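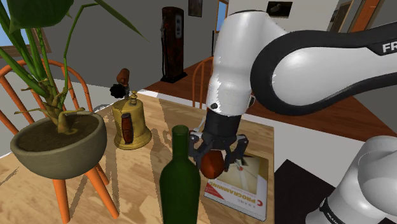 Tudska opens up its setup and care routine for the dining table cell

Reading time: 2 minutes

RORNASCOMBE, August 14, 2020 - I run the simulation bench at Tudska, and today we're putting out the full setup and care notes for our dining table cell. It's one arm, one two-fingered gripper and one light wooden table, all of it simulated, and people have been asking me since April how we keep it behaving. So now you can have the whole notebook (messy bits included)!

You might think a simulated cell looks after itself. I wish! Nothing rusts, sure, but settings drift every time somebody tweaks a file, and a gripper that's a hair off in its model will close on thin air all afternoon. We fixed ours the boring way. We put the arm's base back at its saved position, reset the wrist angle, opened the fingers all the way and checked that both sides moved the same amount. Then we did it again with the table loaded.

The table matters more than you'd guess. Ours has a green wine bottle, a brass blowtorch and a copy of "C Programming" on it, plus a reddish-brown rounded object for the gripper to deal with. I like the bottle close in, because a tall piece of glass will show you a bad approach path right away. The blowtorch is my favorite, with that handle sticking out just where a careless elbow move wants to go.

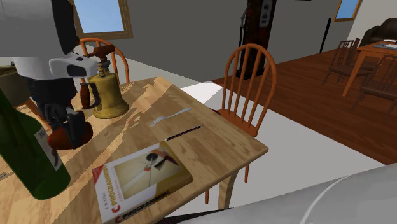
The gripper closed on the rounded object beside the wine bottle. Simulated view, Tudska.

The notes cover 16 checks, and 9 of those are for the gripper alone. Finger travel comes first, then the contact settings on the finger pads, then closing speed. If you only have time for one thing, do finger travel! We run 100 open-and-close cycles on an empty gripper before we call a repair done, and I write down anything that looks jerky, even when the numbers say it's fine.

Our friends at Kaufmann tried the routine on their own cell and sent back four corrections, all of them fair, and all of them are in this version. Cundska is getting the same package for its training bench.

The notes are free to download from the Tudska site starting today, along with our saved start positions and a blank log sheet. If you find a mistake, please write to me at the bench and I'll get it into the next update.

Contact: Tudska Press Desk, Rornascombe | © 2020 Tudska. All rights reserved. | Back to top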